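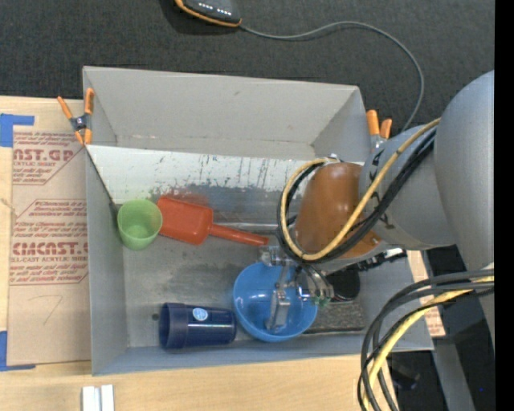

Testura Bin Picking Service: Frequently Asked Questions

What does the service include?
Testura supplies a robot arm with a gripper, the control software, and a work bin. Installation and operator training are part of the standard agreement.

Which objects can the system handle?
The system is intended for light household goods such as cups, bowls, and scoops. Items may be placed in the bin in any position, including on their sides. Customers are asked to submit samples of any item heavier than a full coffee mug before ordering.

Do items need to be sorted or labeled in advance?
No. Mixed items may share one bin. Stickers on an item do not need to be removed.

Can we use our own bin?
Yes, if it has an open top and rigid walls. The bin must be held firmly to the table. Spring clamps at the rim are acceptable for trial use; permanent sites should use the bolt-down bracket. Scratches and stains on the inner surfaces are normal with regular use and are not covered by the warranty.

How long does setup take?
Most sites are ready within three working days. The customer must provide a level table and a power outlet. Cables along the arm are fitted by our technicians and should not be moved or retied by site staff.

How many items may be tested during the trial?
The trial allows up to 21 different items over 18 working days. Additional items can be added under the Haria plan, which supports a library of 102.

May staff reach into the bin while the arm is running?
No. The arm must be stopped at the control panel first. Only trained operators may restart it.

Who provides training?
Training is led by Salamatu Opoku and Tolera Tilahun. Sessions are held on site and last one morning.

How do we request service or cancel?
Service requests are handled by Apolinar Esquivel through the customer portal. Requests received after noon on Friday are answered the next working day. Cancellations must be made in writing before the trial period ends.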